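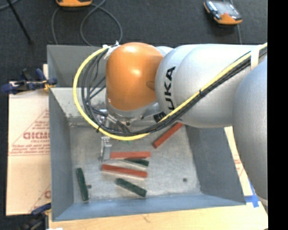

Urnham, 1 May 2025

Grekari: picking blocks out of a bin in a shared workshop
Student project report, Deston Workshop

214 shares | 9 comments

When we picked our topic back in August we wanted something that would move, that we could show to our families, and that would not need a clean room or a pile of money. Sorting red and green blocks out of a metal bin sounded almost too easy (we wrote "maybe two weeks" in the first plan, and that plan is still taped up by the sink, to our shame). We called the project Grekari, a made-up word that one of us liked the sound of, and it stuck before we could think of anything better.

The job is simple to say. The bin holds red and green blocks, long and narrow, lying every which way, and the arm has to reach in, close its gripper on one block, lift it and set it down in the right pile. It has to keep doing that until there is nothing left to pick. All of the work was done at Deston, where we shared the floor with people making chairs, kayaks and one very large birdhouse, and we want to thank every one of them for putting up with us.

The bin and the table

We spent our first evenings on the software and hardly looked at the bin, and we paid for it. A bin that slides even a finger's width makes every stored position wrong, and ours slid whenever the gripper leaned on a side. Now it is held with clamps on the left, over a flat piece of cardboard, with the wooden tabletop showing along the front. We used blue tape at the front right corner as well. It looks homemade and it is, but the bin has stayed put ever since, and we could finally stop measuring it at the start of each session.

The sloping sides gave us mixed feelings all year. They are kind to the gripper, which has more room to come down near an edge than it would with straight walls. A block leaning on a slope is a real nuisance, though, and a block standing almost parallel to the left wall, like the green one over there, was the kind we learned to leave for last.

Cables, cables, cables

If another team reads only one part of this report, we hope it is this one! The cables have to follow the wrist wherever it turns. Our first try was too tight, and when the wrist came around it tugged on a connector and stopped the run. Our second try was so loose that it dragged through the blocks and moved them after we had already chosen one. What we have now is a big open loop, with the yellow cable swinging around the orange housing and back up along the silver part of the arm, and the thinner dark cables following the inside of the curve. Ties, some white tape and a white strap keep it together. We moved those ties more often than we changed any line of code.

The gripper

The fingers are gray metal and were cut for us by Fülöp, a small shop on the edge of Urnham that was very patient with our drawings. The first pair came out too wide at the tips because we had drawn them too wide, and they could not get down between two blocks lying side by side. With the second pair the arm can come in right at the end of a block, and that turned out to be a good way to nudge one free of its neighbors before closing on it.

Results

Over 24 evenings the log filled up with 2746 pick attempts, many of them silly ones from before the clamps. For the final test we made 100 attempts, with the blocks tipped in fresh each time the bin ran out, and 85 ended with a block in the correct pile. Most of the misses came from blocks that overlapped, where the arm went for the lower one and the upper one rolled it out of the grip. Color gave us very little trouble. The dark green blocks were missed a few times late in the evening, when the workshop lights behind us had been switched off.

What we would still like to do

We want the arm to choose the top block first every time, and we have a half-finished version of this that works well on a pile and badly on blocks lying flat. We would also like a proper fixed mount under the bin, so that the clamps can go back on the rack where the chair people keep looking for them.

Contact: Grekari student team, Deston Workshop, Urnham | © 2025 | Back to top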